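Refill points on the Fluswood line: notes for the talk
2026-04-06

Slide 1. Title

Say hello, thank Marcus Szabo for the slot. Mention that Gus Iwasaki did the counting and will take the questions on plumbing.

I work on the station side at Khumalo. We look after the buildings on the Fluswood line, seven stations, from Esach at the coast end up to Fluswood itself. What I'm going to talk about is drinking water: where we put taps, who used them, and what we'd change.

Slide 2. Where we started

Two years ago there was one public tap on the whole line. It was on platform 2 at Esach, behind the bike racks, and it had a push button that needed a thumb held on it the whole time. You could drink from it but you couldn't get a bottle under it. Most people waiting for a train didn't know it existed.

The kiosks sold water. At the smaller stations there's no kiosk, so you brought your own or went without. In summer the staff were filling bottles for passengers from the mess room sink, and that was the thing that got the project moving. Staff asked for it in writing.

Slide 3. The map

Let them look at this for a moment.

Blue dots are the new points. One at every station, two at Esach. All of them are on the way from the entrance to the platform. We turned down three better pipe runs because they would have put the tap round a corner.

If someone asks about Asa: yes, that one is outside the gate line. The supply comes in on the street side and moving it would have cost more than the rest of the station's work. It does mean people from the market use it too. We're fine with that.

Slide 4. The unit

Wall mounted, steel, two heights. The lower one is set for wheelchair users and children. Sensor with a manual lever as a backup – the lever was added after the first winter, when the sensor at Fluswood kept dropping out in the cold.

The gap under the spout is the measurement that matters. Our first order had a gap that suited a sports bottle and nothing taller. Ask for the drawing before you order, and take a tall flask to the showroom.

Slide 5. Counting

The meters give litres, so they don't tell you how many people. Gus sat at Esach for one full day in May and wrote down each fill: 1,005 across both taps. He did the same at Asa on the next market day and got 412.

Don't read the whole table out. Point at the two peaks. The morning one is commuters and it's short. The afternoon one is longer and is mostly school pupils. At Asa there's hardly a morning peak at all.

Slide 6. What people fill

This was the part we got wrong. We had planned for reusable bottles, the metal sort with a wide neck, and the posters showed one. Most of what Gus wrote down at Esach was ordinary shop-bought plastic bottles being filled again.

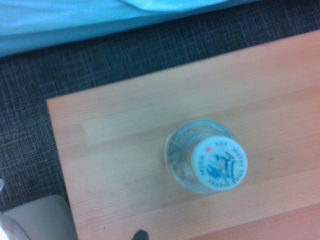
So the neck is narrow, and a fast flow goes everywhere. We had set the flow rate high to keep the queue short. With a narrow neck people pulled the bottle away early, wiped it down, and had another go, and the queue got longer. We turned the flow down at both Esach taps and the complaints about wet floors stopped within the week.

We've also changed the poster. It now says "Any bottle" and there's no drawing on it.

Slide 7. Upkeep

Keep this brief, it's a dull slide but people write it down.

Each point is flushed weekly and sampled on a fixed cycle. Filters are changed every 90 days whatever the meter says. We tried going by litres and the quiet stations ended up with very old filters.

Drip trays need a wipe every day. This was added to the opening round, and it needs to be on the sheet by name – "check water point" got a tick and no wipe.

Lag the pipes. We lost one tap to frost in the first winter and the repair took longer than the original job.

Slide 8. What's next

A second point at Asa, inside the gate, if the platform work goes ahead. A dog bowl tap at Fluswood, where the footpath starts. People ask for that more than anything else.

We haven't decided about chilled water. It costs more to run and the compressor is noisy in a small waiting room. Marcus has the figures from the trial unit if anyone wants them.

Slide 9. Questions

Leave the map up. Pass anything about pipe sizes or backflow to Gus. Handouts are on the table by the door.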